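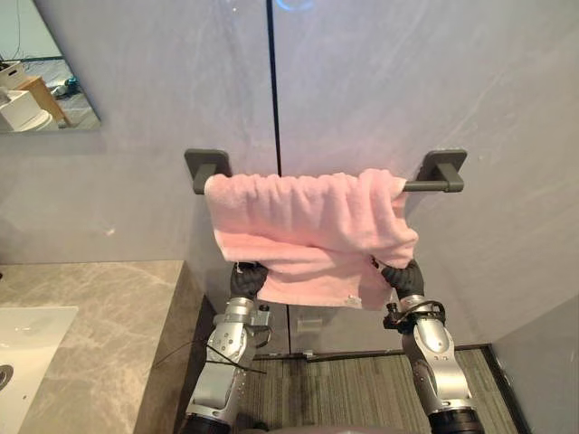

図6-1 タオルバーに掛けたパイル地のタオル。上端にひだが寄り、裾に向かって広がっている。

第6章 掛ける、置く、持ち替える――居室と水まわりの整頓

6.1 本章の範囲

前章では収納容器の選定と配置を扱った。本章では、容器に入れずに室内に出しておく物品を対象とする。具体的には、バーに掛ける布製品と、棚や台に置く小型の置物および模型である。両者は材質も重量も異なるが、整頓の作業としては、所定の位置に戻すこと、姿勢を整えること、表面を傷めないことの各点で共通の手順をもつ。

掛ける物品では、姿勢は重力と摩擦によって決まる。バーの上で布が滑らないのは、前後の垂れの重量差が、布とバーの間の摩擦で支えられているからである。パイル地は表面に糸の輪をもつため、平織りの布に比べて位置がずれにくい。その反面、掛けたときに生じたひだも残りやすく、裾を下方に引くだけでは上端のひだは解消しない。

6.2 タオルの掛け方と整え方

掛け幅とは、バーに接している布の横方向の長さをいう。幅をもつ布をひだを寄せて掛けると、掛け幅は布幅より小さくなり、裾側だけが広がった形となる。ひだの内側では空気の流れが妨げられ、乾燥が遅れる。本章の演習では、乾燥を目的とする掛け方を「展開掛け」、取りやすさを目的とする掛け方を「寄せ掛け」と呼んで区別する。

展開掛けの手順を次に示す。

(1) 布の中央をバーに合わせ、前後の垂れの長さを決める。
(2) 上端を左右に開き、バー上のひだを除く。
(3) 裾の両隅に近い部分を持ち、軽く下に引く。
(4) 前後の裾が水平であることを確認する。

(3)で両手の引く方向が内側に傾くと、布面に斜めのしわが生じる。引く方向は鉛直を基本とし、必要に応じてわずかに外側へ向ける。洗濯表示などのタグは裾の隅の近くに縫い付けられていることが多く、表裏と上下を判別する目印になる。タグそのものを持って引いてはならない。縫い目に力が集中する。
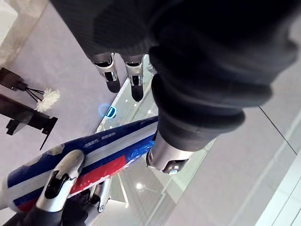 6.3 置物と模型の扱い

細長い物品を移動するときは、重心の位置を先に見積もる。旅客機の模型のように胴体が長く、翼などの突出部をもつものでは、端部を片手で持つと反対側が下がり、棚板や周囲の物品に接触する。胴体の太い部分を支点とし、他方の手を添えて傾きを抑える。突出部は取っ手として用いない。

塗装面に光沢がある場合、擦れによる跡は反射光のなかで目立つ。文字や帯状の塗り分けがある面では、その境界をまたいで強くこすらないこと。ほこりは乾いた柔らかい布で、長手方向に沿って払う。照明の映り込みと傷は見誤りやすいので、見る角度を変えて確かめる。

6.4 接触面と握りの加減

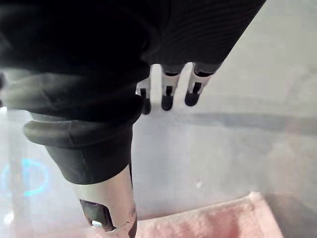
握る力は、物品の重量、接触面の摩擦、表面の弱さによって定まる。摩擦の大きい接触面であれば、小さい力で保持できる。硬い塗装面に対しては、接触点を増やして圧力を分散させる。布に対しては、点でつまむと局所的に伸びるため、ある程度の幅をまとめて持つ。

袖口やカバーなど、手首付近にたるみのある布は、作業中に棚の小物に掛かることがある。狭い場所では事前にたるみを手前に寄せ、手先が見える状態にしてから手を入れる。

6.5 演習の準備

以降の演習では、標準試料としてサストベリ(Sastberg)社製のタオルを用いる。幅309 mm、長さ700 mmである。バーの掛け幅は布幅に等しくとり、前後の垂れの差は20 mm以内に収める。測定は、布の揺れが止まってから行う。模型の演習では、棚の手前側に置き場所をとり、移動の前後で向きを記録する。

記録用紙の様式はストレームベリ(Edvin Strömberg)の分類に従い、位置、姿勢、表面の状態の順に記入する。用紙は巻末の付表6に収めた。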